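Skuvport Lakes Day Tours
Progress report to the Geditz Travel Fund, second period

Where we are

The grant pays for a small program of guided day tours out of Skuvport, aimed at visitors who arrive by bus or ferry and have no car. This report covers the period from March to the end of June. The first report dealt with permits and vehicle hire and we have not repeated that here.

Two of the three planned routes are now running. The lake loop started in April and goes out four times a week. The Cledon valley route started in May, two weeks later than planned, when the road above the lower bridge reopened. The third route, to the hot springs, has not started. We are still waiting for the landowner to agree on parking for the van, and we do not expect an answer before August.

Routes and timing

The lake loop leaves the ferry landing at 9 in the morning and takes 8 hours with lunch. We tried a shorter version that skipped the second viewpoint, but guests on the early trips asked for more time out of the van, so we put it back and dropped the stop at the craft market. The market stop was short and most people stayed on the bus through it.

The Cledon route is harder to run. The walk to the upper falls is steep at the start and the path has no railing on the lake side. After the first few trips we began offering a second option, a level walk along the river with a guide, for guests who do not want the climb. This means every Cledon tour needs 2 guides. That was not in the original budget, and the extra wages are shown under staffing.

Both routes use the same van, so they cannot run on the same day. A second vehicle is the main thing that would let us grow, and we will come back to this in the final report.

Bookings

Sandhu Tours is selling seats for us on its website and at its desk in the bus station. The arrangement works well in general. There was a problem in May when the desk sold seats on a day when the van was in the shop. All of those guests were given a refund or a later date. The calendar is now updated by our office each evening, and Sandhu checks it before confirming a sale.

Direct bookings by phone are lower than we had hoped. Many callers want to know about half-day trips – we do not offer any at present.

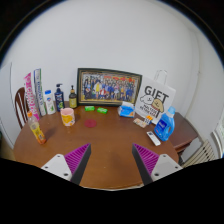 Staffing and spending

Guide training was finished in April. Each guide has done the first aid course and 30 hours on the routes with a senior guide before leading a tour alone. One guide left in May for a full-time job, and the post was filled in June.

Spending on fuel and van hire is in line with the budget. Wages are over, for the reason given above. Printing is under, as we have put off the route leaflet until the hot springs stop is settled. We ask the fund to let us move the unspent printing money to wages. A revised table is attached as a separate sheet.

Next period

We plan to keep both routes going through September and cut back to weekends after that. The lunch contract at the lake runs out in August and we are asking for new prices now. If the parking is not agreed by then, we will propose a different third route – most likely the old mail road on the Cledon side – and send the fund a costed plan before spending anything on it.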